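July — from the newsletter desk

I have been keeping a garden log for 7 years now, and I still get a little thrill every spring when it's time to start a new one. My first was kept on the backs of seed packets, which I do not recommend (they blew all over the Valtwood allotments one windy morning and I was fishing them out of other people's beans). These days I use whatever notebook comes to hand, as long as it will lie on the potting bench without a fuss.
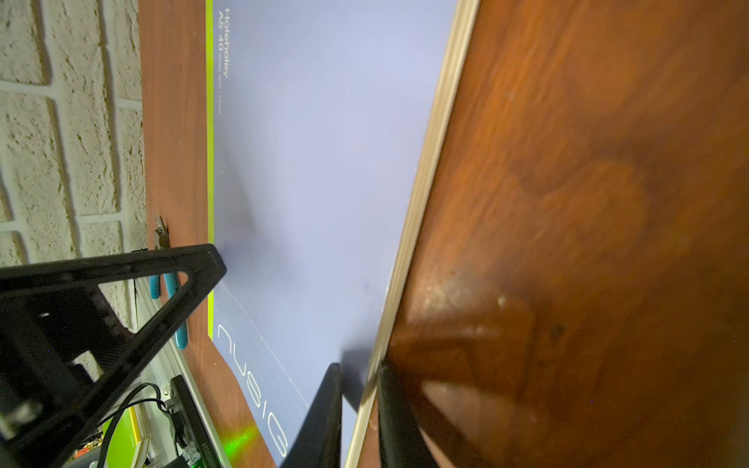

Photo: Valtwood Growers' Newsletter

So many of you wrote in after the last issue to ask what on earth I find to put in it every day! Well, I don't write every day, for a start. Some weeks there's only a line — "slugs again" or "rained off, had soup" — and in June there can be two whole pages on the sweet peas alone. I put down what I sowed and which bed it went in, and when the first leaves came up, and then I wander off into the weather and who stopped by the gate and what they thought of my onions.

The useful part comes later, usually in the dead of winter with a cup of tea. Last January I sat down with the old logs and found that I had lost my early lettuce in the same corner three springs running, and had blamed the pigeons each time. It was the frost rolling down from the lane. I moved the lettuce up beside the shed and we were eating it by the end of April, with enough left over for next door.

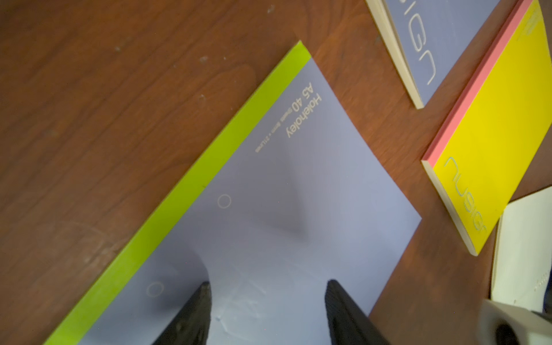

Tomatoes are where I get carried away, I'm afraid. I grew Flinetti and Galang side by side last summer, and my notes on the two of them go on and on. Flinetti was first to ripen but split after every heavy shower, while Galang took its sweet time and then kept us in sauce until October. I would have sworn it was the other way around if I hadn't written it down, and I'd have bought the wrong seed!

If you'd like to start a log of your own, please don't wait for the new year. Begin with what's in the ground today, even if half of it has bolted. The swap table will be out again at the Wovton open morning in August, and I'll bring my old logs along for anyone who wants a browse — do excuse the muddy thumbprints and the soup.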